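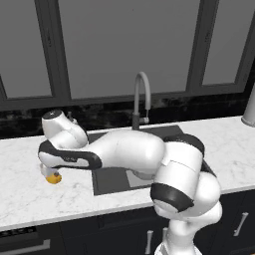
The argument over the Povska front has drifted towards the town itself, which I think is a mistake. The town has little military value. What matters is the road that runs from Povska down to the port at Kallio, and in particular the stretch through the Grerkel gap, where the valley narrows and the river crossing sits within mortar range of both ridges.

Since December the northern force has taken nine villages. Plot them on a map and seven lie on the eastern side of the road. The other two cover the track that the garrison used when the main route was shelled. Whoever drew up the plan wanted the supply line first and was content to leave the town until later.

The garrison is usually put at 1135 men. I would treat that as an upper limit. It was a payroll figure, and payrolls in this war have been padded on both sides. A force of that size needs a steady run of lorries for fuel and flour alone, before any ammunition is counted. Port records showed 394 lorries leaving Kallio for the north in the last month before the gap came under fire. The month after, the number was 57.

The Stulolico agreement does not help much. It bars heavy guns within the town limits but says nothing on the approaches, and the Grerkel ridges are well outside the line. Both delegations knew this when they signed.

I expect an attempt on the crossing before the river rises. If it fails, the northern force will have to hold its villages through the wet season on one poor track, and its own supply problem will look much like the garrison's. I will post the revised map when I have checked the positions west of the road.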